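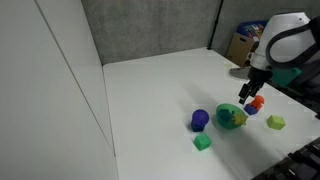 Fladthorpe Corner Partition Set with Grasow White Worktop: Review
Posted January 3, 2020

Rating: 3 out of 5

I'll say up front that I don't trust the word "acoustic" on anything sold to people who work from a spare room or a shared floor. It usually means the thing has fabric on it. So when Fladthorpe calls its gray panels "acoustic dividers" and charges $430 for a corner set, I want to know what the money buys besides a place to pin things.

I have been using the set since June, paired with the Grasow table that Bustgate sells alongside it. The two are listed as a bundle but come in separate deliveries, and mine arrived far enough apart that I had a very handsome corner with no table in it. Bustgate's tracking page said "complete" the whole time.

What's in the set

You get gray fabric partitions, one tall white panel for the open end, and thin black poles that join the fabric sections where the wall turns. The white panel is sold under its own name, the Filip, and can be added later. Don't wait. Without it the corner looks unfinished and the side facing the door is wide open.

The table is a plain white top with no drawers and no cable tray. I like that more than I expected to. Most desks at this price come with a drawer that sticks.

Putting it together

The booklet claims one person can do it. One person can, if that person is willing to hold a partition upright with a hip while feeding a pole down the edge. The poles are the weak point in the instructions - the drawing shows them going in from the top and the text says to start at the bottom. The text is wrong. I had the first one halfway in before it jammed, and taking it out again left a small mark on the edge of the fabric that is still there.

After that it went faster. The feet adjust, though only a little, and if your floor slopes you'll want to put something under the low side. My floor slopes.

The white panel is heavier than the gray ones and you should put it where you want it the first time. It meets the side of the table in a clean line if you push the table right up against it. Leave a gap and pens go down there.

The fabric

This is the best part of the set. It's gray with a speckle through it, it feels like felt, and it hides dust and lint much better than a flat gray would. Pins hold well and the holes close up when you pull them out. I have also hung a light calendar from it with hooks, which sagged a bit over the summer until I moved it closer to the pole.

It does pick up hair. A lint roller gets most of it. The care tag says vacuum with a soft brush and I've done that when I remembered.

As for sound, I ran no tests and own no meter. Phone calls seem a little less echoey to me when I'm sitting close to the fabric. From the other side of the room, people say they can hear me perfectly well. Anyone hoping to shut out a noisy neighbor should keep the money.

The white top

White tabletops look great in a catalog and I was ready to complain about this one. I sort things on it - craft supplies, game pieces, whatever small stuff has ended up in the wrong box - and for that kind of work a white surface is hard to beat. Anything with color on it shows up right away. Dark bits, orange bits, a dropped bead, you see them all. I used to do this on a brown table and lost parts constantly.

The other side of that is obvious. Coffee rings show. Pencil shows. Marker comes off with a damp cloth if you get to it the same day and comes off mostly if you don't. There's a faint blue smudge near my left elbow that I have stopped fighting with.

The finish is smooth enough that round things roll if you let them, and there's no lip along any edge. Fladthorpe sells a clip-on rail for this, which I haven't bought and don't plan to. A shallow tray does the job.

The corner

Where the partitions turn, there is a space beyond the far edge of the table that the product page calls "integrated storage." It's a gap. You can stand a cardboard box in it and put another box on top, and that's handy, but so does any gap between a table and a wall. It's also a stretch to reach over the table for whatever is back there. Keep things in it that you won't need until next month.

Wobble

I expected the partitions to sway, and they do if you lean on them. The table doesn't touch them with any force in normal use, so typing or cutting doesn't shake the wall. Bumping the white panel with a chair does. Mine has gone out of line twice and needs a shove back into place.

There are 4 adjustable feet under the table and one of them unscrews itself slowly. I tighten it by hand and it starts over.

Price and warranty

The $430 covers the partitions and the white panel. The table is extra. The warranty runs five years on the poles and frames but leaves out the fabric, the very part most likely to wear, and you have to register it on a website that rejected my order number until I typed it without the dashes.

Would I buy it again?

The fabric and the white top, yes. They're good and I use them every day. I'd skip the bundle and buy the table by itself first, work at it for a few weeks, then decide if a partition is worth the rest of the money. For a lot of people a bookcase turned sideways would do as well.

If you do order, check the pole ends before you recycle the packing. One of mine was missing its cap, and Bustgate wanted a photo of the label on the box before they would send another.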